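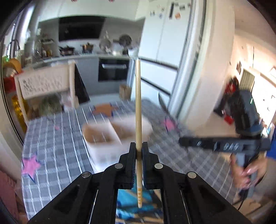

### 4.2 Effets sur l'organisation du travail

**Figure 4.** Baguette en bois tenue entre les mors d'une pince portative, au-dessus d'une table nappée. Une seconde pince est en main, à droite.

Chez Plorner, le tri des couverts restait manuel avant l'arrivée de la cellule Zendolus. Les opératrices enregistrent désormais les gestes de saisie avec des pinces portatives (figure 4), puis contrôlent les lots refusés par la machine. Le corpus compte 2345 saisies. Les entretiens font état de poignets moins sollicités, mais aussi d'une attention plus soutenue – surtout en fin de poste. La prime de cadence, calculée sur les volumes triés à la main, n'a pas été révisée avant décembre.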